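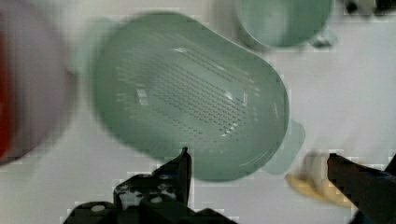
Wrist camera view with the gripper open over a green colander. Check what your own camera would need to see before you choose a mount.

Section 2: Planning and Budgeting Your Jeltimlow Bench

Work through this section before you place an order. It covers the arm, the gripper, the table and the everyday items that go on it. Have a tape measure and your draft budget sheet (Form B) with you. This is a fun part of the project, so take your time with it!

2.1 List the work first

1. Write down the objects you want the arm to handle. Name them one by one: colander, bowl, squeeze bottle, plate.
2. Next to each object, write its widest and narrowest grip points.
3. Circle anything wider than your gripper's full opening. You'll need to grip those by a rim or handle, or price a wider set of fingers.
4. Mark each object "hard" or "soft." Soft items may call for padded fingertips, budget line 7.

Note: Kitchen items make a wonderful starter set. You get curved rims, thin handles and smooth plastic for very little money – our whole first set cost $65, and we still use most of it.

2.2 Size the table 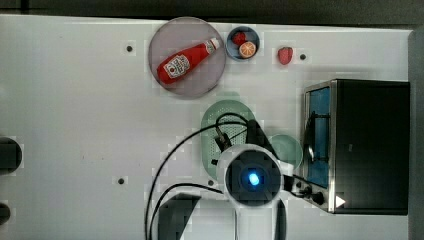

Photo: Lemlem Fikre / Alemneh Workshop

1. Put tape on the floor in the shape of the tabletop you're considering.
2. Set out your largest appliance first. A toaster oven takes up a good share of one side, and its door needs room to swing.
3. Place the plate, bowls and loose items in the space that's left. Keep them inside the arm's rated reach, measured from the base.
4. Leave a path for the cables. They need slack to follow the wrist, and that slack can pass right over your work area.
5. Add 30 inches of clear floor on the operator's side.

Caution: Do not plan to run any appliance under power during setup. Budget for a separate switched outlet, and have it installed before the first live session.

2.3 Price the extras

The arm is the big number, so it's easy to forget the small ones. Our first quote from Prilau left out $708 in parts we ended up needing. Ask for each of these as its own line:

1. Base plate and mounting bolts
2. Wrist camera and bracket
3. Overhead camera and stand
4. Cable clips and sleeves
5. Spare fingertips, two pairs at least
6. Shipping and crate return

Note: Galtow fingers use a different bolt pattern. If you mix brands, add an adapter plate.

2.4 Check the overhead view

1. Ask the supplier for a top-down drawing with the arm extended.
2. Lay your table plan over it at the same scale.
3. Shade everything the arm covers. From straight above, the wrist joint and the body can hide part of a plate or most of a small dish.
4. If a key object falls in the shaded area, price a second camera at an angle.

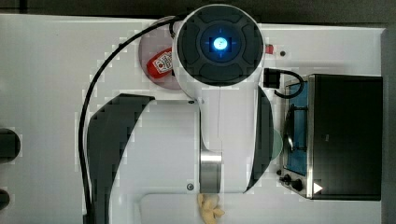 2.5 Send the plan for review

1. Fill in Form B, lines 1 through 53.
2. Attach your table plan and object list.
3. Send everything to Sumeya Endale in Planning. Mihret Gebretsadik checks electrical items and will write to you directly with questions.
4. Wait for both sign-offs before you pay a deposit.

Caution: Deposits on custom fingers are not refundable.

Section revised 1 Aug 2023. Continue to Section 3, Receiving and Unpacking.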